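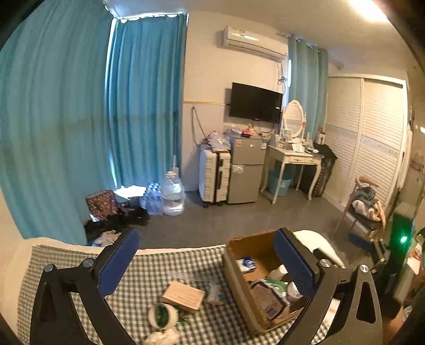

An open box at one side of the cloth, with a few things still to be sorted.

How to sort and pack a small household box

Most homes have a box that collects odds and ends: packets, bottles, tissues, half-used rolls, things that came in the post. This page explains how to empty one, sort what is in it and pack it again so that you can find things later. Allow 30 minutes for a box of ordinary size.

What you need

A cloth large enough to cover your working surface
One cardboard box, open at the top
Two or three small bags that close
A pen and some sticky labels
A damp cloth and a dry one
A bin or rubbish bag

Preparing the surface

Spread the cloth first and smooth it flat. A checked cloth is fine, though very small clear packets are easier to spot on a plain one. Work near a window if you can. If the sun is strong, draw the curtains part of the way.

Stand the box to one side, within reach, and keep the middle of the cloth free for sorting.

Sorting

1. Take everything out and put it on the cloth. Do not decide anything yet.

2. Throw away crumpled tissues, empty wrappers and dried-out tubes.

3. Check dates on food, medicines and creams. Out-of-date medicines go back to a pharmacy - do not put them in the bin or down the sink.

4. Put similar things together. Bottles in one group, flat packets in another, loose small pieces in a third.

5. Wipe bottles and tubs, then dry them. Tighten every lid.

6. Put the small pieces into bags and write the contents on a label.

Packing the box

Fold the bottom flaps properly and tape the seam if it has started to lift. Put heavy, flat packages at the bottom. Slide thin packets upright along the walls, where they take up little room.

Bottles should stand up. If one keeps falling over, wedge it between two soft packages. Cups and open containers can go at the side, with small things inside them.

Leave a little space at the top. A box that has to be forced shut will split at the corners, usually when you are carrying it.

Labelling

Write on two sides of the box as well as the lid. Cover or cross out old delivery labels on the outside. Leave barcodes on unopened products in case you need to return them.

Go through the box again in February, or sooner if the lid no longer closes.

Written by Lurdes Matos
Last updated August 22, 2026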